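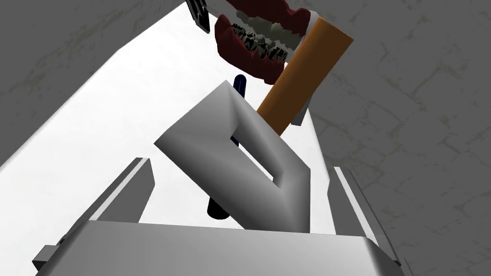 **pell_ward** wrote:

I finished the Briltley pamphlet on party membership last night and I don't buy the main argument. It wants a hard split between members, who pay dues and pick candidates, and supporters, who get a newsletter. The line it draws is as straight as the one where the white tabletop meets the gray next to it, and people don't sort that way. In our branch in Gamollow we have 683 names on the list and 14 of them came to the February meeting. Half the door knocking gets done by people who have never paid a dime.

**marginal_seat** wrote:

Dues aren't the problem. If you let anyone who signs up for an email pick the candidate, you get whoever has the biggest email list. I'd keep the vote with members and drop the price.

**tdk_north** wrote:

> I'd keep the vote with members and drop the price.

We did that. Dues went down to 8 dollars and we gained 2 members. I was one of the people who argued for it, so I'm not saying this to score a point. Price wasn't what kept people away.

What I would look at is what a member gets to do between elections. In ours, you can vote on the candidate and you can vote on the officers. Policy comes down from the state party and we find out when the papers do.

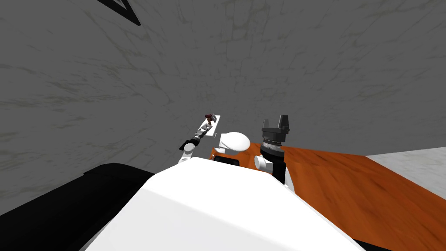

So when someone asks me what joining gets them, I don't have much to say. The Briltley people skip over this. They have a whole chapter on who should vote and a page and a half on what the vote should cover.

**marginal_seat** wrote:

Fair on the numbers. I still think a member vote on policy is a mess. Most voters outside the party don't agree with most members inside it, and the candidate has to answer to the voters.

**haoran.xiao** wrote:

Haoran Xiao here, I helped edit the pamphlet. The policy chapter was longer and we cut it, and I think that was a mistake. The Greladeo paper covers the same ground better, especially the part on members setting three or four priorities and leaving the details to the candidate.

I'd defend the split, though. Somebody has to be able to say who is in the room when a vote is taken.

**pell_ward** wrote:

Thanks for coming on. I'll read Greladeo. I don't object to a list for voting. I object to treating everyone off the list as an audience. Is the cut chapter posted anywhere?

**haoran.xiao** wrote:

Not yet. Leitão has the file, I'll ask.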